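Mahtab Shahbazi
Saturday

Right, tea's made, so I'm starting a thread about the tiny kitchen corner. Several of you asked after I mentioned the bullfinch wallpaper and I have been itching to talk about it!

Quick background for anyone new. We moved to Cosimville in October with far too many boxes, and this corner was the last bit to get sorted. One white table, two wire racks and a lot of crockery that had been living in newspaper.

The bullfinches came first. I saw the pattern and that was it, I couldn't think about any other wallpaper. Big round red birds, branches, pine cones, little white dots like snow. Liam said it would be "a lot" on three sides. It IS a lot. I love it so much.

With walls that busy I've gone soft on everything else – pale blues, creams, greens. Most of the crockery is from the market at Boda, where I spent a very happy morning and exactly 14 pounds.

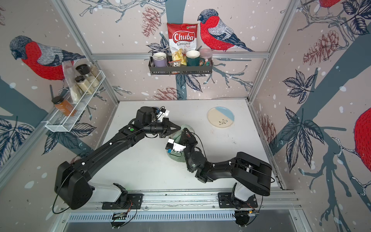 The pale green glass bowl, and the plate with the little painted sprig.

The bowl is my favourite thing I own at the moment. Fatemeh thinks it was meant for puddings. So far I've used it for olives, hair clips and one very good trifle for one.

The plate I nearly left behind! It was under a stack of brown saucers and I only saw a bit of the blue. Then I pulled it out and there were the leaves. I've been back to the same stall twice looking for another and no luck yet. If anyone is going to Boda, please look through the saucers for me.

OK, the keyrings. Yes, they've ended up on the same table as the plates. I collect them, I've got 23, and they spent the whole move loose in a biscuit tin, so they came out in one enormous tangle with a hair bobble through the middle.

Untangling them was weirdly lovely, by the way. I put the radio on, made toast and did it in one go. My tip is to open every clasp before you start pulling at anything.

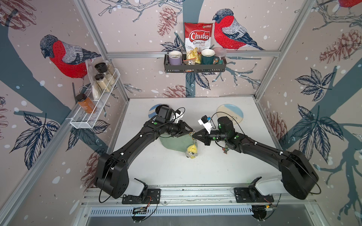 I'm sorting them into "goes on a bag" and "goes on a hook". Chains that rattle go on hooks, after a train ride when I could hear myself coming all the way down the carriage. Anything plush goes on a bag. Anything from a friend gets to choose for itself (Davoud, yours is on my actual keys, I promise).

Someone asked what I do with the spare rings. They go in an old mustard pot. Never throw away a spare ring!

The racks have been the biggest change to how I cook. Everything used to be in a deep cupboard and I'd end up buying the same lentils again. Now the grains are in glass jars on the white rack on the left wall, with a jar of orange spice down at the end, and I can see what I've got while I'm still in my coat.
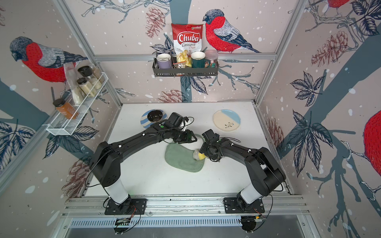 Mugs are a sore point in this house, so I'll be careful. Radek believes a household of two needs two mugs. I believe in a mug for each mood. We've settled on what fits along the black wire shelf, so at the moment the lavender one and the dark green one with the white rim are up there with the snacks, and the Chuba Cassava Chips stand up at the back like a poster. I'm very happy with that. The red looks great next to the birds!

Cleaning the table takes me 2 minutes with a sponge and a cloth, and I do it before bed. White shows every crumb, I won't pretend otherwise. Turmeric is the one I'm scared of.

Last bit, and it's bag news. The corduroy one got its promotion to everyday bag this week, so all the plush things are moving in. I've wanted a green cord bag since I was at college and my cousin had one I wasn't allowed to touch.
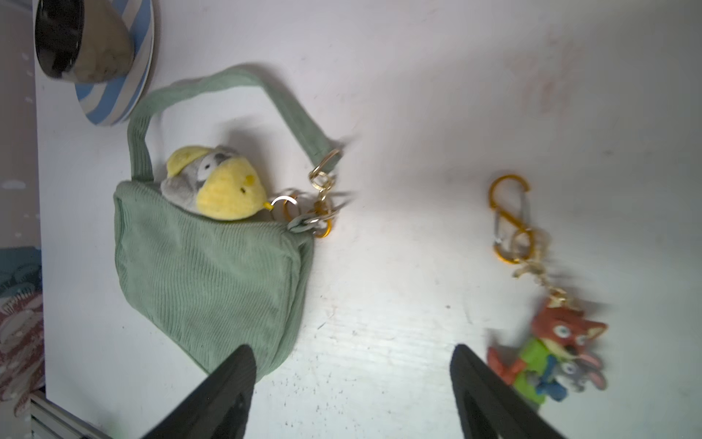

Green cord bag with a passenger in a fuzzy yellow hat.

I can't decide if he's a bird or a penguin, with that great big yellow bill. Votes welcome. Fatemeh says penguin and won't discuss it.

The orange double clips are brilliant for swapping charms over, so if you've got one of those sitting in a drawer, dig it out.

Still to do: hooks for the rattly ones, a proper lid for the mustard pot, and a shelf for the cookbooks, which are in a Brodon box in the hall. I'll add to this thread when the hooks are up. Send me your own kitchen corners in the meantime – messy ones too, I want to see all of them!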